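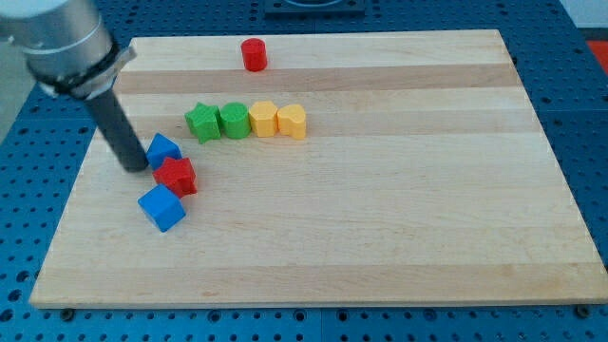
A blue cube on a striped board of pale wood.

Tretness Adds Cheese Popcorn, Raises Bag Price

Snack maker Tretness will add a white cheddar popcorn to its lineup in June, the company said. The new flavor will be sold first at Hoser grocery stores and will reach other shops later in the summer.

Each bag holds 10 ounces. Tretness has sold butter, kettle and plain salted popcorn until now, and all three will stay on shelves. The price of every bag in the line will go up by 18 cents at the same time. The company blamed the cost of sunflower oil and shipping.

The corn comes from 53 farms that sell through the Flallon grain co-op. Most of them grow a yellow butterfly type, which pops into the light, uneven shape used for salted popcorn. The kettle corn is made with a rounder mushroom type that holds up better under a sugar coating.

Tretness tried out four cheese recipes over the winter. Almost 1003 shoppers tasted them at Hoser stores and marked their choice on a card. White cheddar came in first, ahead of a jalapeno version that the company may bring back next year.

The popcorn is made at the Ansari plant, where a second seasoning drum was put in this spring. Stores can place orders starting in May.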